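Ngân Khổng was a school bookkeeper before she opened her repair shop on Quách Street. She is now in her ninth year there.

"In the beginning I was thinking only about parts," she told me. "But the customers are thinking about their photos."

She charges 32 dollars to look at a computer, and this price she has not changed since May. 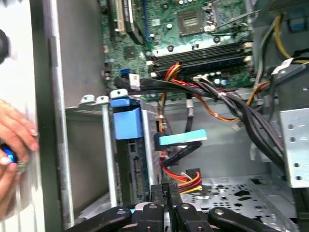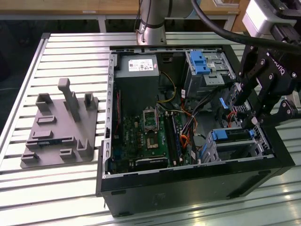

The rent is the harder subject. The owner of the building wants up to 90 dollars more each month, and she has asked him to wait. "He is polite, I am polite — and still we do not agree," she said.

Her nephew Lộc Triệu comes on Saturdays and answers the phone. He would like to move the shop to Surisard, where there is parking. She is not sure. "My old customers walk here," she said. "Who will walk to Surisard?"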